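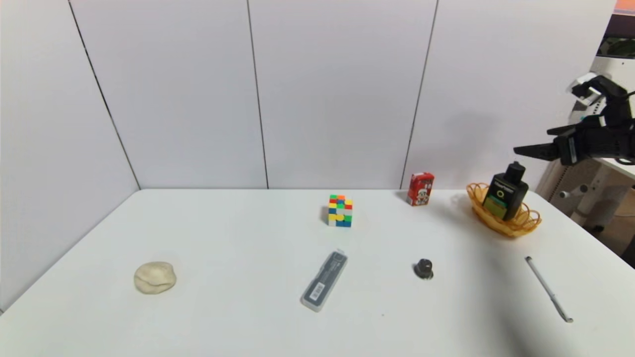 *Table state at the time of the ticket, gripper on the right, basket at the back.*

**Ticket 38: objects too close to the table edge, rule 3 unclear**
Site: Komemberg, cell 11
Status: open, waiting for reply from Lodhi

**Problem**

The Wadunel arm went into protective stop two times in the morning shift. Both times the log shows the same message, "workspace limit, rear". I checked the cable and the limit values and found no fault there.

**What I checked**

- Rule 3 of our Kilodus table rules says that every object must stay "well inside" the table. It gives no distance. The small red carton is against the back edge, near the wall, and by my reading this already breaks the rule. My colleagues on the other shift read it differently.
- The rule for tall items says they go in a container. The bottle is in the wicker basket, so this is correct.
- Small items (the metal part, the pen) must lie alone with free space for the fingers. I accept this as correct.
- The clay or dough lump is not on the list of allowed materials. It is also not on the forbidden list. Please decide.

**Tried so far**

1. Restarted the controller. The stop came back at 10:40.
2. Lowered the approach speed. No change.
3. Read the log for the last 2,000 cycles. All rear stops are with a target close to the wall.

**Request**

Please write a real distance in rule 3, in millimeters, and mark it on the table with tape. Until then I ask both shifts to keep the back edge free. I will run the same task again with the carton moved forward and add the log to this ticket.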